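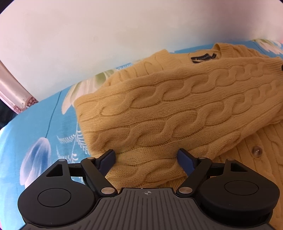 Home News Briefings Events Contact
Search this site Enter keywords Go

Visit report: the Callov records disclosure centre, Trostdale
24 Sep 2018

Callov opened its Trostdale site to outside lawyers and records managers for one afternoon in July. The centre receives requests for stored customer data from police forces, courts and regulators, and prepares the replies. Callov hosts email and file storage for small firms in several countries, so a good share of the requests come from outside the state in which the data is kept. I attended with Imtiaz Gamage, who advises two smaller hosting firms on the same subject.

The group numbered 15. Phones were left at reception and each visitor signed a confidentiality form. No live request was shown. The staff worked through mock files on a separate system.

Intake

All requests enter through a single portal. Paper requests are scanned on the ground floor and given the same reference format. The first check is formal: issuing authority, legal basis, signature, and whether the account named exists. A request that fails is returned with a standard notice stating which item is missing. Guadalupe Tovar, who runs the intake desk, put the number received in the previous quarter at 400, of which 102 were returned at this first stage. The most frequent fault was an order addressed to the wrong company in the group.

The second check sorts the request by type of data. Subscriber details, traffic data and content are handled by separate desks, and the content desk will not open a file unless a court order is attached. Foreign requests for content are referred to the mutual legal assistance route, with a letter giving the address of the central authority. Preservation requests are treated differently. The data is copied and locked on receipt, and the lock runs for 30 days under Callov's own terms unless it is renewed in writing.

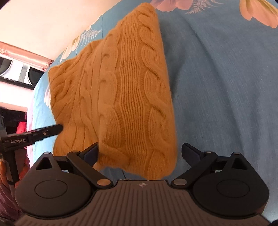
Extraction and review

Extraction is done with a tool called Flelel, bought in from a supplier named Gbeho. It takes the account reference and a date range and writes the output to a sealed archive, with a hash value for each item. The operator cannot widen the date range after the legal desk has signed it off. To change it, the request has to go back one stage, and both versions stay in the log.

Review is manual. One person compares the archive index with the wording of the order and a second person repeats the exercise without sight of the first result. In the mock file we were given, the order covered messages sent but not messages received, and the two reviewers had read it differently. The file went to the duty lawyer. Mr Gamage asked how often this happens and was told that no separate figure is kept.

Points raised in discussion

Most of the questions dealt with notice to the customer. Callov's default is to tell the account holder before disclosure, except where the order forbids it. Several visitors thought the practice hard to square with orders that are silent on the point but arise from an open criminal inquiry. The duty lawyer's reply was that the issuing authority is asked once and given five working days to respond.

There was less agreement on conflicts of law. Where a foreign order binds the parent company and local law prohibits the transfer, the written procedure says only that the matter is escalated. Ms Tovar confirmed that a fuller text is in draft. She could not give a date for it.

Costs were mentioned briefly. Callov charges nothing for subscriber details and applies a fixed fee to content requests where the local rules allow one. The fee schedule was not handed out, but copies can be requested from the Trostdale office in writing.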